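Uker two-stage under-sink water filter: a long review after a winter of drinking from it

I don't trust water filters much, or the people who sell them, and I should say so before anything else. I grew up drinking from the tap and from a garden hose. So when the Uker under-sink kit showed up on every list I read last fall, with the same six sentences of praise on each one, my first thought was that somebody had written those sentences in an office.
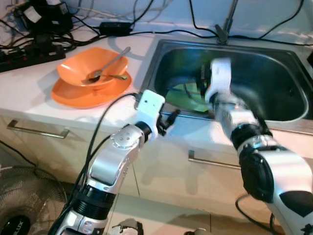 I bought it anyway. Our town water has a chlorine smell that gets worse in warm months, and my tea tasted like a motel pool. I'd been buying bottled water for tea alone, and I was tired of carrying it up the stairs. The kit was on sale, and I had a free afternoon in December.

What you get

Two cartridges, a mounting bracket, a bag of fittings, a length of plastic tubing and a small separate faucet. The first cartridge is for sediment and the second is carbon. The box says it removes "up to" a long list of things. I have learned to read "up to" as a number that includes zero. There was a paper with test results folded into the manual, and I read it twice looking for the name of the lab. I couldn't find one.

The box also says the carbon cartridge is good for 700 gallons. Hold on to that number, I'll come back to it.

Installation

The manual promises half an hour. I'd like to meet the person who did it in half an hour. My cabinet is shallow and already has a garbage disposal in it, and the bracket wants a flat wall with clear space under it so you can drop the cartridges down and twist them off. The manual mentions this clearance on page 19, well after the page where it tells you to drill the holes. I drilled the holes, then read page 19, then drilled other holes.

The tubing is push-fit, and I'll admit that part is good. You cut the end square, push it in until it stops, and tug on it. Mine held. I left a dry paper towel under each joint overnight and in the morning they were all still dry, except for one spot that I'm fairly sure was me spilling.

The faucet I have less kind words for. It needs its own hole. If your sink or counter has a spare one with a plug in it, fine. If it doesn't, you are drilling, and the kit has no bit for it and barely a word on how to do it. I had a hole where an old soap pump used to be. Without that I think I would have sent the whole thing back. The little lever also feels cheap – it wobbles side to side and has done since the first day.

Then you flush it. The manual says to run the water for ten minutes and throw it out. My first few glasses ran gray with carbon dust, and I went closer to twenty before I was willing to drink any.

Does it do anything?

The smell is gone. I'll give it that with no argument. I poured a glass from the main tap and one from the filter and had everyone in the house sniff them with their eyes shut, and everyone picked the right one. Tea is better. I drink a cheap Colombo black tea, very strong, and with the unfiltered water it used to leave a skin on top and a flat taste. The flat taste went away. The skin did not, and neither did the white crust in my kettle, and that is where the marketing starts to bother me.

The front of the box says "softer-tasting water." Carbon doesn't soften water. It does next to nothing about hardness, and hardness is what leaves the crust. I bought a cheap meter to check. The main tap read 384 and the filtered water read 384. To be fair, that kind of meter only picks up dissolved minerals and tells you nothing about chlorine or lead, so it doesn't prove the filter is junk. What it does show is that "softer-tasting" is a phrase picked so that hurried people will read the first word and stop. I was a hurried person once or twice in that aisle.

I can't tell you whether it removes lead or any of the other frightening things on the list. Neither can anyone else who reviews this from a kitchen. If you have old pipes and small kids, pay for a real test of your water before you pay for a filter, then buy one certified for whatever the test finds.

Flow

Slow. A big pasta pot takes long enough that I gave up and went back to the main tap for pasta. Glasses and the kettle are fine. By the end of winter it felt slower than when I put it in, but I didn't time it at the start, so take that as a feeling.

The cost of the cartridges

Now back to the 700 gallons. Further down, in smaller type, it says "or 6 months, whichever comes first." We don't drink anything like 700 gallons in six months, and I doubt you do either. So the big number is there for show, and what you're really buying is a pair of cartridges twice a year. They only fit this system. The pair costs more than half of what I paid for the full kit on sale.

Compare that to the Takia pitcher I had before. It was ugly and it took up a whole shelf in the refrigerator, and I was always the one refilling it. But it got rid of the chlorine taste nearly as well, and its filters were cheap. I also looked at the Garnemo, a single-cartridge unit that takes standard-size refills from any maker. I haven't used one, so I won't tell you it's better. If I were starting over I'd try that first.

Keep or return?

I'm keeping it, mostly because it's installed and I don't want to look at those extra holes. My rating is 2 out of 5 for the way it's sold and a grudging 4 for the tea. If a pitcher already does the job for you, stay with the pitcher. If you do buy the Uker, read page 19 first, and measure down from the bracket with the cartridge in your hand.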